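# 桌面抓取：硬指平行夹爪和软垫夹爪该留哪个？腕部相机值不值得一直开着？

分类：夹爪与末端 / 相机　　发布于 2024年2月14日　　浏览 1203

各位好，先说声谢谢，我潜水很久了，装第一台臂的时候几乎每一步都是在这个站里翻旧帖翻出来的，这次终于轮到自己发问，写得啰嗦，请多包涵。

我这边在做一个很小的对比，内容就是让同一条臂去抓一桌子厨房玩具，看看哪只夹爪更省心。手上有两只：一只是 Lider 的硬指平行夹爪，手指是黑的，开合行程够大；另一只是 Sopacua 的软垫款，指面贴了一层可以换的垫子，145 克，比 Lider 那只轻一些，装上去臂的末端明显没那么坠。控制器用的是 Lurkano，两只夹爪都能认，换的时候要重新跑一遍零点，大概喝半杯茶的工夫。相机一共两个，一个架在桌子正上方往下看，一个装在手腕上。

先装的是 Lider，录了几天。俯视相机拍到的就是这个样子：

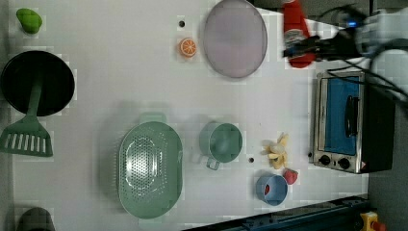
我最头疼的是夹持力这一块。Lurkano 的界面里力是一个没有单位的滑条，往左一点东西会溜，往右一点软的东西就被捏得变形，而玩具偏偏软硬都有。硬塑料的还好说，夹到就是夹到了。红瓶子就麻烦，位置稍微偏一点，合上以后瓶身就会自己转一个角度，从上面看又分不出来它转了多少，尤其臂走得快的时候，夹爪那一块会拖影，瓶子上的白灰标签糊在一起，手指又是深色的，走到烤箱或者平底锅那种黑东西附近，我用颜色阈值做的分割就开始乱跳。线缆也是我的心病，黑线就那么横在夹爪上，手腕一转我就盯着它看，生怕哪次挂住什么。

所以后来我把腕部相机也打开了，想看看近处到底是什么情况。腕部相机用的是 Pratargate 的小模组，带线一起买的，视角比较宽，焦点固定，离得太近会有点软。抓瓶子的时候它看到的画面贴在下面，手指和瓶子的接触终于能看清楚了： 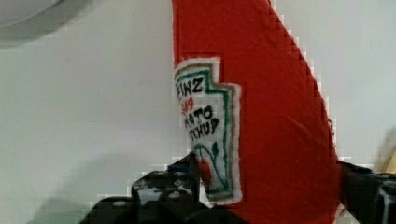 可是两路相机一起开，Lurkano 的循环就不那么稳了，日志里隔一阵子会冒出一条超时。我昨天跑的那一轮一共存了 2535 帧，回头对时间戳，两路有些地方对不齐，俯视那一路总是慢一点。我试过把腕部的分辨率降下来，超时少了，画面上的压缩块又多了，边缘一格一格的，拿来找轮廓就很难受。

想请教大家的是，夹爪如果只留一只，你们会留哪只？我的东西以布的和软的为主，偶尔有硬塑料。另外腕部相机有没有必要全程开，还是接近物体以后再开就够？预算不太多，换整套是不可能的了，小修小改可以。先谢谢大家！

---

## 三条回复

### 回复一（提问者已采纳）

你好呀，看到你的帖子觉得特别亲切，我前年冬天也是这么一桌子玩具折腾过来的，家里孩子一度以为那些东西都是给他买的（后来确实也都归他了）。

先说夹爪。我两只都用过，Lider 我用了一年多，Sopacua 用了小半年。如果你的东西以布的为主，我的意见是先别急着换 Lider，把指面改一改再比。硬指抓毛毡的毛病在于接触面窄，瓶子这种上窄下宽的形状，两根手指压住的地方斜度不一样，一收紧它就往斜的那一边让，你说的自己转角度多半就是这么来的。看你腕部那张，瓶子一边几乎是直的，另一边往外斜下去，手指又夹在偏下的地方，跟我当时遇到的情形很像。我的做法是在指面上贴一层硅胶片，裁得比手指略宽，边上磨圆，贴完以后把滑条往左退一格再试。硅胶片买薄的，我用的是做密封垫那种，厚的贴上去会把行程吃掉，小东西反而夹不紧。

Sopacua 的垫子确实温柔，可是它磨得快，而且粘毛。抓毛毡抓久了垫子上会有一层绒，摩擦就变了，早上调好的力下午就不对。你每换一次垫子还得重新跑零点，我跑到后来真是烦得很。它的好处是轻，如果你的臂本来就小，末端轻下来轨迹会好看很多，这一点你自己掂量。我现在是 Lider 长期装着，Sopacua 放在抽屉里，抓薄的软的时候才请出来。

再说力的滑条。Lurkano 那个滑条没有单位，但是它是可以自己标的。找一个厨房电子秤，把一块海绵立在上面，夹爪朝下压……不对，这样测的是下压的力，我写着写着把自己绕进去了。应该是夹一个薄的压力片，或者更土一点，夹住一个小布袋，往袋里一点点加米，看加到什么时候滑下来，每个滑条位置记一个数。这样得到的是“能拎住多少”，比牛顿数对你更有用。布袋的料子尽量挑跟你的玩具接近的。

相机我建议分阶段用。俯视那一路从头录到尾，腕部那一路在手指离物体还有一小段距离时开始记，抬起来以后就可以停。注意是停止记录，相机本身别断电，Pratargate 的模组重新上电以后曝光要漂一会儿，头几帧亮度忽高忽低，桌面又白，漂得更明显。曝光我会手动锁死，对着白桌面锁，锁完再把红瓶子拿过来看一眼，红色别溢出就行。

时间戳的问题，先查两路是不是插在同一个 USB 控制器上。我那台机器看着有好几个口，里头其实走的是一条路，换到另一侧的口以后超时就没有了。这个你先试，不花钱。

线缆的话，沿着小臂走，在手腕前面留一个松松的弯，用魔术贴扎，别用扎带勒死。留多长你把手腕转到两头各试一遍，转到头线还有一点富余就可以了。

### 回复二

楼上说得很细，我补一点不同意见吧。我会留 Sopacua。粘毛可以用胶带滚一下，我每抓完一轮就滚，习惯了也不费事。硅胶片贴在硬指上，我自己的经验是边角容易翘，翘了以后腕部相机里看着手指轮廓都变了，如果你后面要拿这些画面去训练什么，前后不一致会很难受。

指尖对瓶子的高度也可以改一下。夹瓶子的时候往上抬 5 毫米再合，就抬这一点，我这边转角度的情况少了很多。你的瓶子跟我的不一样，这个数得自己试。

分割乱跳那个，给黑手指贴一条亮色胶带就行，颜色别跟玩具重，你桌上红绿黄橙都有了，我会用粉的。贴在手指外侧，别贴到夹东西的那一面。

### 回复三

没用过这两只，不好乱说。Lurkano 超时我也有，我是升了固件以后好的，不过升完参数全清空了，得重新填，升之前记得把界面一页页截下来存着。

---

**提问者补充**

谢谢各位，太热心了！换了 USB 口，刚才跑了一小段，日志里暂时没看到超时，明天跑长一点再来报。硅胶片已经下单。粉色胶带家里居然有，是包礼物剩下的，已经贴上去了，分割还没来得及重新调。米袋那个办法我也想试，就是想再问一句，布袋里的米加到什么速度合适？我怕倒得太快，袋子一晃就先滑下来了。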